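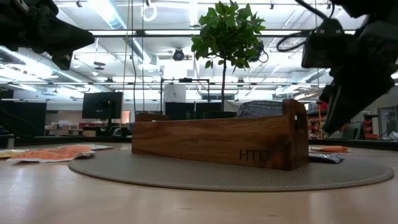
My mother kept the good tablecloth in a drawer I wasn't allowed to open. It came out twice a year, it got ironed on the table itself with a bath towel underneath, and everybody ate over it with their shoulders up around their ears in case of gravy. The rest of the year we had bare pine and a burn mark the shape of a boot. I loved the burn mark. I couldn't tell you one thing about the pattern on the cloth.

I've been thinking about that a lot since we moved to Plisthorpe, because for the first 18 months here we didn't own a dining table at all. We ate on the couch, or standing at the counter, or (in June, when the kitchen gets unbearable by six) out on the back step with our plates on our knees. I told myself it was fine. People live like this! But dinner shrank. It went from an hour to ten minutes, and then to whoever was hungry first, and one night I noticed that my husband and I had both eaten soup and neither of us had known the other one was home.

So I went looking for a table, and boy, did I get an education. The big showroom out by the highway had one called the Vastus, which seated fourteen and cost more than my first car. The saleswoman lifted one end of the tablecloth sample like she was showing me a newborn. I sat down at it and felt like I was about to be fired.

What we ended up with came from a house clearance on the other side of town. It was 80 dollars with six chairs, four of which matched. Getting it home took two trips and a borrowed van, and one of the legs went through the hallway with about as much grace as a cow. It wobbled. We folded a cereal box under the short leg and I'm a little ashamed to say the cereal box is still there.

And then we had to learn how to eat at it. I hadn't expected that part. The first week we sat across from each other like people in a bank, and I kept jumping up for the salt, then for napkins, then for a spoon to serve with. It wore me out. The fix was so dull I almost don't want to write it down – I started leaving things on the table. Salt, pepper, napkins, the hot sauce, a stack of little plates. All the stuff that used to live in cupboards because my mother would have died before she let a bottle of hot sauce sit out overnight.

Once I didn't have to get up, I stayed. Dinner went back up to 40 minutes without anyone deciding it should. We got a deck of cards out one night and it never went back in the drawer either. My mail piles up at one end, which drives my husband nuts, and his crossword lives at the other, and we eat in the space between.

We have people over now, too, and I used to be awful at that. I'd spend two days cleaning and then be too tired to talk. These days I make one big pot of something and I don't move the mail. The Miettinen family from next door comes over with their own chairs when there's a crowd, and they bring a rye bread so dense you could tile a bathroom with it. The kids draw under the table. Somebody always spills, and I hand over a rag and keep talking, which my mother would tell you is a sign of decline.

She came to visit this spring. I'd put everything away, I'll admit it, every last bottle, and I'd bought a tablecloth. She looked at it for a while and asked where the salt was. Then she got up to find it herself, and on the way back she lifted a corner of the cloth and ran her hand along the wood underneath, over the scratches and the ring from somebody's coffee.

“Take this off,” she said. “I can't relax.”

We had meatballs. She stayed at the table until eleven and beat us both at cards.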